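Plemley completed its home schedule on Friday with a goalless draw against Narketeck. Attendance was 256.

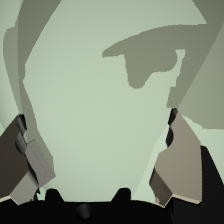

## Second half

Kavinda Mridha struck the post after the restart. Elżbieta Zalewska, in goal for the visitors, saved twice from corners.
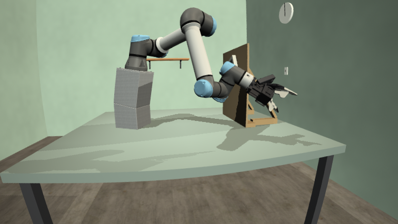

## Cup tie in May

The club meets Admasu in the semifinal. Capacity is limited to 500, and gates open at 3 p.m.

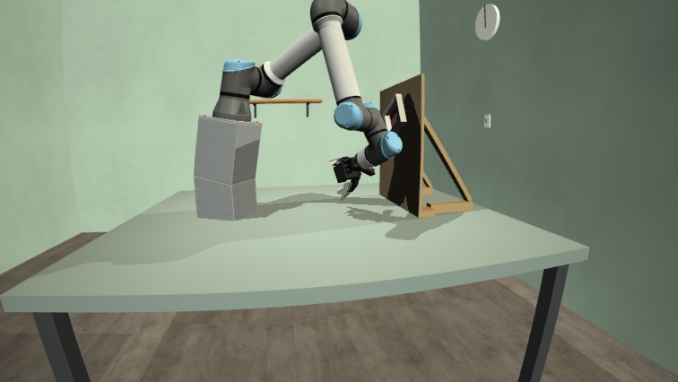

*Arm and pedestal on the green table, with the brown panel at right.*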